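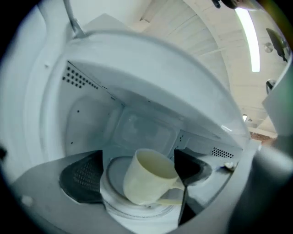 The Prillow is our hand-held gripper kit for recording household tasks, and the question we receive most is which objects it can hold. The fingers are wedge-shaped, and the grip pad has small raised dots on it. A ceramic mug on a microwave turntable is a good first task: the fingers go one on each side of the mug, and the handle should stay free.

How many grippers are in one kit?
There are 2, one for each hand. You can also order a single gripper from Zulura, our shop partner.

How long does the battery last?
Around 70 minutes of recording. Please charge it fully before the first use.

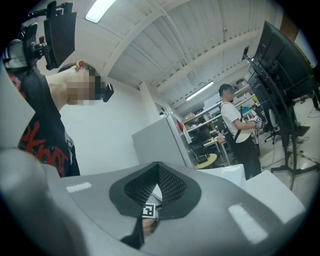
Charging from empty takes 81 minutes with the supplied adapter. The gripper cannot record while it is charging — we know this is not ideal, and the next version will be different.

Can I rent the kit before I buy?
Yes. The shortest rental is one month, and we send from our Skamport office. If you buy afterwards, the first month is taken off the price.

Do I need training?
Most customers manage with the printed guide. We also offer an online lesson of 60 minutes, in English or German.

Is it tiring for the arms?
This depends on the task. Reaching inside an appliance is harder than working on an open table, so we advise short sessions.
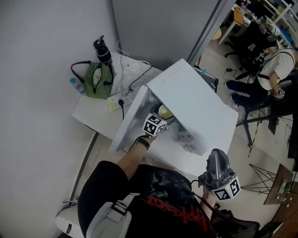

Damian Gruber wrote to us in February that his wrists were fine but his shoulders were not, and that lowering the table helped him more than any pause. We have now added table height to the guide.

Does the MacLeod carry case fit?
Yes, with the fingers removed.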